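Stop eating mushrooms off an app

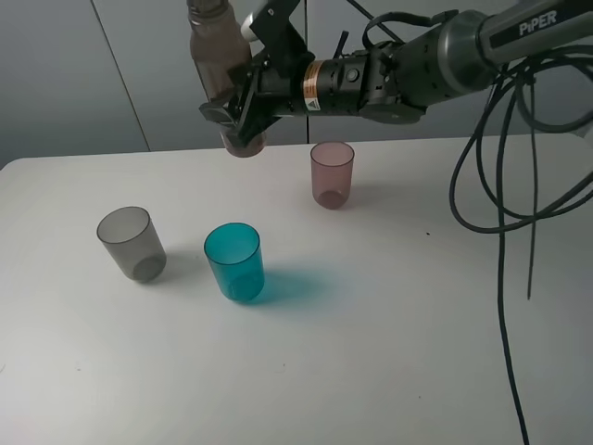 Third October in a row I'm writing this. The woods above Stilow are full of baskets again and half the people carrying them never took a spore print in their life. They point a phone, get a name, go home and fry it.

Bradar is a fine app for getting curious. It had 2,479 species last I looked. But it sees a cap. It doesnt smell, doesn't dig up the base, doesn't check if the gills run down the stem. Those are the parts that matter with anything white.

And the Camenzind club still does free ID evenings, 7 pm, bring the whole mushroom. More than 400 members on paper. Most nights the table is half empty. Why?

Learn five species well. Leave the rest in teh ground.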